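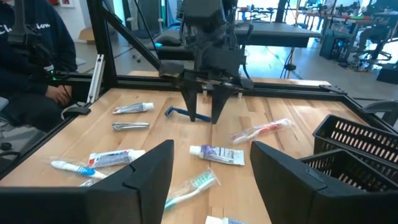 A blue disposable razor and other toiletries on a wooden tabletop.

The Issahaku walking audio tour, Ostow: is it worth an afternoon?

I have been meaning to write up the Ostow audio tour since we got home in April, and my sister has now asked me twice whether she should book it for her book club, so I'm putting it all in one spot and she can read it with everyone else.

For those who haven't come across it, the tour is an app you download before you go, put together by a small outfit called Issahaku who have done a handful of old river and mining towns. Ostow is the one they're best known for. You get 17 stops, a map, and a narrator in your ear for a bit over two hours if you listen to every word, which I did, and my husband did not. He took one earbud out at the flour mill and I don't believe it ever went back in.

I'll start with what I loved, and that is the wharf. I'd walked along there as a kid on a school trip and remembered being told about paddle steamers and wool bales and not much else. The tour tells you who loaded the bales. It gives you the wages, read straight out of the ledger, and then the wages of the Aboriginal men working beside them, who were paid in flour and tobacco for years after the station owners were claiming otherwise. There's no music under that bit and the narrator doesn't put on a voice. You're standing there in the sun with an ice cream shop behind you, hearing names read out, and I found I'd sat down on the steps without meaning to.

The ledger work was done by Rosaura Apaza, and I wish she had been given more of the tour. She comes back at the courthouse and again at the orphanage, and each time the whole thing lifts. She's good at saying when she doesn't know something, too. At the orphanage there's a gap of 3 years where the admissions book is missing, and she simply tells you it's missing, what the books on either side say, and leaves you to stand at the gate for a minute. I've been on plenty of tours that would have filled that gap with a ghost.

Which brings me to the gaol. Oh dear. Somebody has decided the gaol needed sound effects, so you get keys and a clanging door and a man groaning, and after the wharf it felt quite wrong to me. The actual history is in there (the 1850s riot, the warder who gave evidence against his own superintendent) but you have to listen for it behind all the racket. My husband, who as I said was only half on the tour by then, could hear the groaning from beside me and asked if I was all right.

A few practical matters. Download everything the night before on your own wi-fi. The file is 834 MB and reception in Ostow is what it has always been. Take a hat and water, because between the mill and the cemetery there's a long stretch without a scrap of shade. The map is decent, though it sends you to the back gate of the cemetery, which was padlocked, and we had to go all the way round by the football oval. A lovely bloke walking his kelpie put us right. Prams will manage most of it but the wharf steps are steep and I couldn't see a ramp. The public toilets are next to the library and they were clean, bless whoever does them.

You can stop and start as you please, and the app remembers where you were. We broke for lunch at the bakery after stop eight (get the curried egg, it's the old-fashioned sort) and picked up again without any fiddling. It will keep up to four people listening along on the one booking, which makes it very fair value for a family. Battery was a bother, though. Mine was nearly gone by the cemetery and I'd left home fully charged, so pop a power bank in your bag.

I should mention the Cavitz tour of the same town, as people do ask which to pick. That one has a real live guide, on a Friday only, and it's a jolly hour with lots of bushrangers in it. Our guide was Csaba Mészáros and he was a delight, very patient with a boy who wanted to know about every single cannon. If you've got primary school kids, go with Cavitz. But it skips the orphanage altogether and gives the wharf about as long as it takes to cross the road, and I came away from it the year before last knowing very little I hadn't known going in.

For grown-ups, or teenagers who can stand a bit of quiet, I'd choose Issahaku – gaol and all. Four stars from me. I've written to ask whether they'd consider a version without the groaning, and had a nice reply from Etornam Addo saying I wasn't the first.

To my sister: yes, book it, and ring the bakery ahead if there are more than six of you.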